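Notebook – Symonenko cell, book handling
August, started 10:20

Picking up from Lev's note on the left arm. It stopped again this morning in the middle of a two-arm hold, same fault as before: overcurrent on the left gripper, then the arm goes limp about a second later instead of holding position. The right arm knows nothing about it and carries on with its move. So the book gets dragged, and the left wrist gets dragged with it.

Nothing broken. Volodymyr had his hand inside the front rail at the time, reaching for a book that had slid forward, and the right elbow came down close enough to touch his sleeve. He is fine. I have written it up as a near miss and sent it to Madhu.

What we know so far:

The trip happens when both grippers have the same book and the two arms disagree about where it is. Each one pushes to correct, the current climbs on both, and the left always goes first. Nazar swapped the gripper motors over last week and the fault stayed on the left, so it isn't the motor. Limits in the config are the same for both sides. I checked the file and then read the values back from the drives, and they match.

Thin glossy covers are worse than matt ones. They slip, the controller closes harder, and that uses up what margin there was.

The limp state is a setting. On a gripper fault the Skavitz driver drops torque on the whole arm unless told otherwise. Demyd says it was left that way so people could free a trapped finger. Fair enough for one arm working alone, but with two arms on one object it means one lets go and the other pulls.

11:45 – Changed the fault handling so that a trip on either side stops both arms and holds them, grippers frozen at their last opening. Release is by the pedal only. Tested with no book, forced fault on the left: both stopped. Forced fault on the right: both stopped. Then again with Demyd on the e-stop.

13:30 – Ran the shelf task at reduced speed, hands out, Volodymyr at the screen. 9 attempts, 2 trips. Both trips stopped both arms as they should and nothing got pulled. The trips themselves are still there, so the cause is not fixed, only what happens afterwards.

Also noticed that books end up over the front edge of the tabletop and across the metal rail. That is exactly where a person reaches in. I would like the start positions moved back towards the shelf, but Nazar wants to keep them as they are until the Sukomis runs are finished. To discuss.
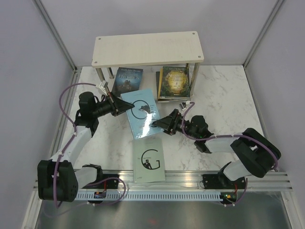 Page last changed: August, 16:05, by L. Kobzar (revision 4)

Cable routing still to be ruled out. The purple cable on the left makes a lower loop over the front rail beside the base, and I want to know whether it tugs when the arm swings in. Will tape it up for a session and compare currents.

Until that is done:
– nobody reaches past the rail with the arms powered, pedal or no pedal
– speed stays reduced
– any trip goes in this book with the time and which side

Madhu has asked for the drive logs from the morning. They are on the cell PC under stindulura/faults. The clock on that machine is 4 minutes slow, so allow for it when matching against the times here.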